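Hirach pick-and-place project
Progress report to Drendby, second reporting period
Prepared by Sigrún Bjarnason, November 15, 2024

Status

The simulation work is behind plan. The grasping tests were stopped part way through the period because of a fault in how the gripper reports its state, and no results from the affected runs should be used. Hardware trials at Þorgeirsson have been put back until the fault is closed.

What went wrong

We had planned a batch of 1000 simulated grasps with the Tolalix controller. The run was halted after 773. Up to that point the log looked good, and the success rate was higher than we had expected at this stage. Valdemar Zoëga went through the saved wrist views by hand and found 81 attempts logged as a successful grasp where the view showed nothing held.

The controller decides that it is holding something when the fingers stop moving before they reach the closed position. In the affected attempts the fingers had stopped early for another reason. The closing command timed out while the arm was still settling, and the stop was read as contact. The arm then carried on to the drop position and the attempt was counted as a success.
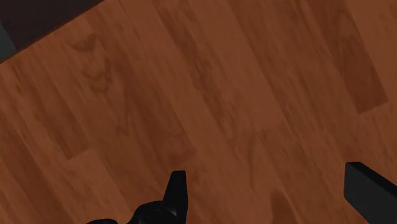

Simulated wrist view over the wood surface, with nothing between the gripper fingers.

The fault matters for safety as well as for the figures. On the real arm, a false "holding" signal lets the controller move at carrying speed and switches off the check for objects left in the pick area. A part that had been missed could then be struck on the next cycle. No hardware was running this version, and there has been no damage or injury.

Action taken

All 773 attempts have been withdrawn from the results. The time-out now raises an error and stops the arm where it is. Valdemar has also added a second test before the lift: the fingers must press with a set minimum force, and the wrist view must show an object between them. Either one failing counts as a missed grasp.

A short repeat of 20 attempts has been run with the new checks, including several with the object removed on purpose. All were logged correctly. This is too few to close the fault, and the full batch will be repeated from the start.

Effect on plan and budget

The repeat batch will take up the rest of November. The risk assessment for the hardware trials is being rewritten to cover false grasp signals, and Þorgeirsson will need to sign the new version before the arm is powered. We are not asking for extra money — the added hours come out of the sum set aside for testing — but we do ask Drendby to agree a later date for the hardware milestone.

Still open

We do not yet know why the arm was slow to settle in some attempts and normal in others. The delay seems to be more common at the far side of the work surface. Sigrún will report on this separately once the repeat batch is complete.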